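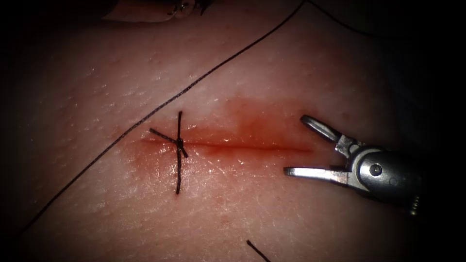

Fig. 1. First interrupted stitch tied at the left end of the incision, black thread.

Simple interrupted sutures on a straight incision

Skills notes, Zullasside Practice Room
Level: beginner to intermediate
Covers: preparing the pad, placing the first stitch, the instrument tie, spacing, trimming, common faults

These notes cover a row of simple interrupted stitches along a single straight cut. Each stitch is placed, tied and trimmed before the next is started. The method is written for a practice pad and for a worker who closes from left to right with the needle driver in the right hand. Left-handed workers should reverse the sides throughout.

The notes are for bench practice. They do not cover choice of material or closure for patients, which must be learned under clinical supervision.

What you need

Skin practice pad, Vallby 702 or similar
Needle driver and toothed forceps
Curved needle with black braided thread attached, cut to 57 cm
Suture scissors
Scalpel for making the cut
Fine skin marker and a short steel rule
Practice blood and a folded swab
Sharps container

The Horitz thread stocked in the practice room is stiff when it comes off the card. Draw it once between finger and thumb to take out the worst of the curl, keeping hold of the thread and not the needle. Do not pull hard at the point where the thread joins the needle.

Preparing the pad

Fix the pad so that it cannot slide. The cut should lie straight across in front of you. Mark a line 52 mm long and cut along it in one stroke, keeping the blade upright. A cut made with a leaning blade gives one thick lip and one thin lip, and the two will not meet squarely however well the stitches are placed.

Put the first mark close to the left end of the line. Put the remaining marks at intervals of 10 mm. This spacing is wide for skin, but it leaves room to see each stitch separately and to judge it afterwards. Closer spacing can be used once the knots are consistent.

Add practice blood last, if it is wanted. A few drops rubbed along the line are enough. It stains the surface on both sides of the cut and makes dark thread harder to follow, so leave it out for the first few attempts.

Loading the needle

Grip the needle on its body, a little more than halfway from the point to the thread end. The needle should sit square to the jaws and close to their tips. If it is held too near the point there is not enough length to pass through the second lip. If it is held at the very end, where the thread is attached, it will bend or the thread will come away.

Check the path of the thread before each pass. It should run freely from the needle and not be looped round either instrument. Lay the long end away from the side you are working towards.
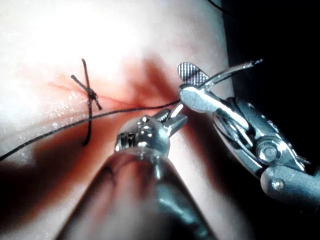

Keep the slack low on the pad and clear of any knot already tied. A strand that passes under a finished stitch must be drawn out before the next bite is taken. If it is left there, the pull from the new stitch drags on the old one and can lift its knot. Where the strand is lying against the lip of the cut, move it aside with closed forceps. Do not pick up thread with the toothed tips, as they fray the braid.

Placing the stitch

1. Lift the far lip slightly with the forceps. Hold the edge lightly; deep tooth marks mean too much force.

2. Set the point on the surface at 90 degrees, opposite the mark. Keep the distance from the edge the same for every stitch in the row.

3. Turn the wrist so that the needle follows its own curve down and into the cut. Pushing it straight forward tears the channel.

4. Let the point show in the gap. Either carry on into the near lip in the same movement or take the needle out and reload. Beginners should reload.

5. Enter the near lip at the same depth and bring the point out at the same distance from the edge.

6. Take hold of the needle behind the point, never on the point itself, and follow the curve out.

7. Draw the thread through until a short free end is left on the far side. Pull along the direction of the channel — a sideways pull saws through the lip.

The finished stitch should cross the cut at a right angle. Check this before tying. If the entry and exit points are out of line, remove the thread and repeat the bite.

The instrument tie

Lay the needle driver over the middle of the cut. Wrap the long thread round its jaws twice, open the jaws, and take the free end. Draw it through the loops and lay the first throw flat, with the hands passing to opposite sides. Tighten until the lips touch and stop there. If the surface puckers, the throw is too tight.

For the second throw, wrap once in the opposite direction and draw the hands back the other way. Repeat with a third throw, again reversed. Throws made in the same direction build a granny knot, which may slip under load.

Ease the finished knot to one side so that it does not sit directly in the line of the cut. Use the same side for the whole row.

Trimming

Hold both ends together and slightly raised. Cut them to an even length, long enough to be gripped later with forceps for removal. Very short tails may work back through the knot. Very long tails cross into the place of the next stitch and get caught under it. Braided thread should be cut with sharp blades in one closing movement; blunt scissors leave a brush-like end.

Starting the next stitch 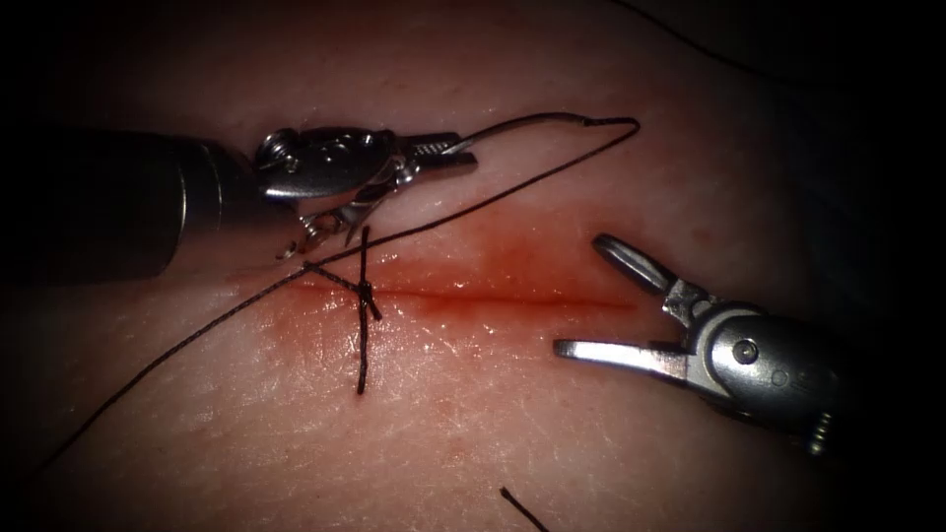 Tamsin Orrell
Skills Laboratory Technician, Zullasside

Reload before moving along the cut. Turn the needle well clear of the surface so that its curve does not drag across the pad, and check the grip again with the needle in the air. Then look back along the thread to its far end. Any twist should be let out now by allowing the thread to hang and unwind.

Bring the point down at the next mark. Compare it with the first stitch for distance from the edge, and use the first stitch as the reference for the whole row, not the one most recently tied. Copying each stitch from its neighbour lets a small error grow along the line.

Continue to the right-hand end. The last stitch should be set in from the end of the cut by the same distance as the first. When the remaining thread is too short to wrap round the driver comfortably, discard it and open a new length.

Common faults

Lips overlapping: bites at different depths. Take the stitch out and match the two sides.

Gap between the lips: first throw has loosened before the second was laid. Keep light tension on both ends, or let the instrument rest on the throw while changing direction.

Stitch lies at a slant: exit point not opposite the entry point. Mark both sides of the cut until this is corrected.

Knot sits in the cut: not eased across after the last throw.

Thread cuts into the pad: throw too tight, or thread pulled upwards while tightening.

Needle turns in the jaws: gripped on the round part near the thread end, or jaws worn. The older Kjærgaard drivers in drawer two have smooth inserts and should be kept for thread handling only.

Finishing

Put the needle in the sharps container before anything else is cleared. Wipe the pad with a damp cloth, working along the cut. Stitches may be left in for assessment. To remove one, lift a tail, cut a single strand next to the surface below the knot, and pull the knot across the line of the cut.

A pad can be cut again parallel to the old line. Leave enough width between cuts for the bites, and discard the pad when the surface layer begins to separate from the layer beneath.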